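2021-09-21

## Second team go top after win at Clirside

The second team won by 20 runs at Clirside in the last away match of the season and will go into the final round at the top of the table. Clirside had lost only once on their own ground before this, so it was a good result on a slow pitch.

We were put in to bat and lost two wickets in the opening overs. The middle order then batted sensibly, took singles where they were on offer and left most of the big shots until the end. The last pair added 17 between them, which mattered later.

Clirside started well in reply and were ahead of the rate at the drinks break. Our spinners came on from the pavilion end and the scoring dried up. Three wickets fell in two overs, one of them a run out from deep square leg, and the home side never got going again. The last wicket was a catch at slip with 6 balls left.

Bokham also won, so they stay second. They are at home to Tanui in the last round, while we play Pliria on our own ground. A win puts us up whatever happens elsewhere. If we lose, Bokham can overtake us by winning. Start time is 12.30, half an hour earlier than in August, and players should be at the ground by 11.45.

The first team had no play. Their match was called off after an inspection at noon and the points were shared. They finish mid-table.

### Nets and ground

The appeal for the new nets has reached £3,720. The latest gift was £1,000 from a former player who wishes to stay anonymous. We still need more before the order can be placed, and the bucket will be out at the final match.

Outdoor practice stops at the end of September. The square will be roped off after that, so please keep off it, dogs included.

### Teas

Teas for the Pliria match are covered, apart from one more tray of sandwiches and a green salad. Please put your name on the list in the pavilion if you can bring either. Kit left in the changing rooms after the match will go to the charity shop.
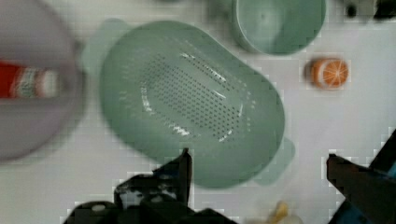 *Green oval colander with two handles.*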